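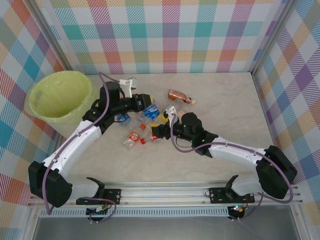 I have a theory that you can tell how a household is getting on by its bin. I don't mean what's in it (though that's nosy good fun), I mean where it lives. Ours spent years in the cupboard under the sink, behind a door, behind the washing-up liquid, and to put a yoghurt pot in it you had to bend down, open up, shuffle the bag forward and try to shut the door again without catching it. So of course the yoghurt pots lived on the worktop. I used to blame the children. I now blame the cupboard.

My case is a simple one. Rubbish should be easy to throw away, the bin should stand out in the open, and we should all stop being so embarrassed about it. Kitchens in magazines never have bins. They have a bowl of lemons and a linen cloth, and presumably when somebody finishes a lemon they walk it to the next village.

My friend Hanna Kołodziej disagrees with me, and has done since we shared a flat. Hanna says a bin on show is an invitation to fill it, and that if you hide the thing you'll think twice before buying stuff in packets. I do see what she means! But I've watched her unpack her shopping, and she buys as many packets as I do. She's just tidier about it, and she has better knees.

What changed my mind for good was a September litter pick at Loltdale, where we used to rent a cottage. There's a car park by the water with a very smart bin hidden inside a wooden housing, with a heavy flap and a handle nobody wanted to touch. We filled bag after bag within twenty paces of it -- bottles, wrappers, lids, those crackly trays that biscuits come in. I'm sure most of the people who dropped them weren't wicked. They'd looked at the flap, looked at their hands, and left the bottle beside it, thinking that was near enough. Then the wind got up.

Mathias Eder, who was on my stretch of bank and had brought much better gloves than mine, reckoned that plastic is harder to pick up than anything else because it doesn't weigh enough. You reach for a wrapper and the air from your own hand moves it. He's right, and I've thought about it on my kitchen floor many times since. A tin stays put and waits for you. A bit of film sort of skates off under the fridge, and you're down there with a wooden spoon at half past ten at night wondering about your life.

Bottles are the other thing I wanted to have a moan about, and mostly it's the labels. I'd like one to tell me, in letters I can read without my glasses, which bit goes in which bin. What I generally get is a block of tiny print and one big cheerful message about something else.

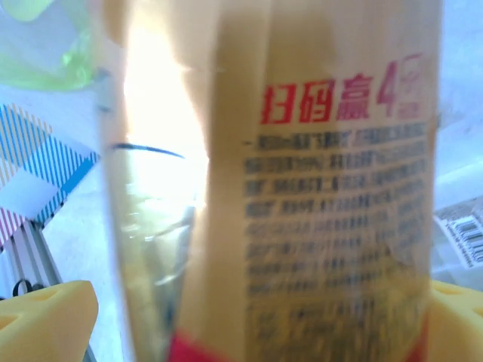
Drinks companies know perfectly well how to get our attention when they want it. Give them a prize draw and they'll find the space, the colour and the big type. A bottle with 扫码赢 across the label in bold red is asking you to scan the code and win something, and that's the bit your eye goes to, well before the dense lines of black text underneath. I don't blame them for wanting to sell drinks. I'd only like the instructions for the empty to get the same red ink. Imagine "LID BACK ON, THEN RECYCLE" that size! Even my brother-in-law would manage it.

Ásdís Norðdahl, who lives over the road, thinks I put too much faith in reading. She says people sort their rubbish if the person before them has sorted theirs, and they give up the moment they see a teabag in with the paper. I've no answer to that, except that I now fish out the teabags.

Anyway, we moved our bin. It stands by the back door now with a see-through bag in it, so everyone can see what's gone in and feel slightly judged. There's a second one beside it for recycling. They aren't pretty, and visitors do bump into them, and my mother has asked twice if they're staying. They are. The worktop is clear by bedtime most nights, and I haven't had the wooden spoon under the fridge for weeks.

Hanna came round, looked at the pair of them and said it was like having tea in a lay-by. Then she finished her biscuit, leaned back in her chair and dropped the wrapper in without getting up.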